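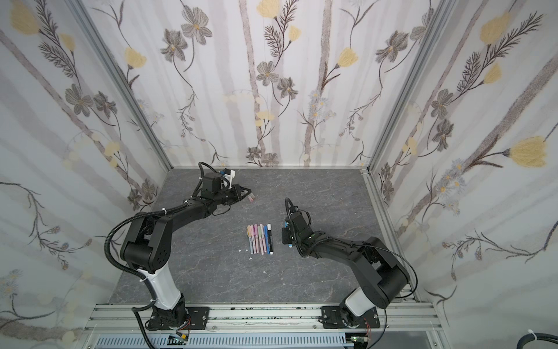 Floral wallpaper with ferns and yellow tulips, over a gray marble-patterned surface.

Pattern repeat is the number that decides how much wallpaper gets wasted, and it is the one I ignored the first time I papered a room. The roll label gives it next to a small symbol: a straight arrow for a straight match, a staggered arrow for a half drop. With a straight match every strip starts at the same point in the design. With a half drop, every second strip is shifted down by half the repeat.

My hallway in Lanadham has walls 3000 mm high at the stair end. The paper I bought, a leafy print from Okevus, has a repeat of 640 mm. Five repeats come to 3200 mm, so each strip is cut at that length and 200 mm goes into trim. A standard roll is 10 m long and yields three strips, with 400 mm left over. The leftover covers the area above a door and nothing else.

The short wall under the stairs measures 1781 mm at its tallest. Three repeats make 1920 mm, and a roll gives five strips with the same 400 mm remainder. I had planned to cut these from the ends of the hallway rolls. That does not work, as the remainder is less than a quarter of what is needed. One extra roll went on the order.

A-yeong Hwang, who papered her own stairwell last July, cuts alternate strips from two rolls when she has a half drop. Roll A supplies the odd strips and roll B the even ones, and the offset is trimmed once per roll. I tried it on paper with my measurements and it saved a strip on some walls and none on others. Worth ten minutes with a pencil.

Check the batch number on every roll before opening any of them. Mine matched, apart from the extra one, which I used under the stairs where the light is poor.

Paste was Purnerel ready-mixed, left to soak 5 minutes per strip. The seams have held. One corner by the meter cupboard needs redoing - the wall is 20 mm out of plumb there, and the pattern drifts visibly toward the ceiling.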